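News from the Windus hall: how the hand-held grippers change our working day

In July the first group from packing moved over to the Windus hall, and many of you have asked what they are doing there all day. I was asked to write a few words for the newsletter. I work in the packing department myself, so please read this as the view of a colleague. I am not a technician.

As you know, the company wants robot arms to take over a part of the sorting for the Dritia line. Before a robot can do this work, it must have many recordings of how people do it. For this reason our colleagues carry a gripper in the hand and make the same movements they made before at the belt: take, turn, put down, take the next one. The project has the name Swai, and until now it has 109 finished tasks in its list. The plan for this stage is 137.

Khadija Bouazza leads the recording team. She was at the packing line before, and she says the first 2 weeks were harder than she expected. "With my own fingers I feel when a box is soft," she told me. "With the gripper I must look. In the evening my eyes were more tired than my arms." Now she teaches the new people, and she makes them start slowly, with big and light objects.

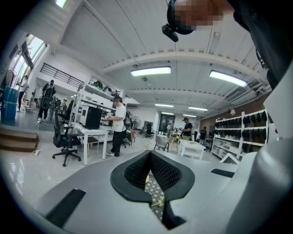 The Windus hall during work, with a gripper in the foreground and more of them on the shelves at right.

What changes for us? The first thing is the rhythm. At the line the belt decides the speed. In the hall each person decides when a task begins and when it ends, and a bad recording is simply made again. Some colleagues like this very much. Others told me that they miss the belt, because there they could talk with the neighbor and the hands did the work alone. During a recording you have to pay attention to every movement.

The second thing is the body. The gripper has its weight, and after a long morning the wrist feels it. Ashraf Belhaj from work safety has visited the hall three times. After his last visit it was agreed that everyone changes hands or takes a different job after each block, for example checking the recordings at the desk. He also asks that cables and power strips stay out of the walking paths. Please respect this also when you only come to look.

The third thing is the question I hear most often in the canteen – what happens with our places when the robots can do the sorting? The written answer from management is that no contract at the Dritia line will end because of Swai, and that the people from the line will be the first who are trained to run the new stations. I think it is good that we have this on paper. I also think we should ask again when the first arm is really standing at the belt.

The hours of the recordings are paid like hours at the line, with the same breaks. They must be entered in Pondance under "Windus", and not under "Training", as happened to several people in the first month. If your hours are still in the wrong place, write to Khadija and she will correct them together with the pay office.

For the next group there are 3 places free. You don't need to know anything about computers. If you are interested, speak first with your shift leader and then put your name on the list beside the canteen door.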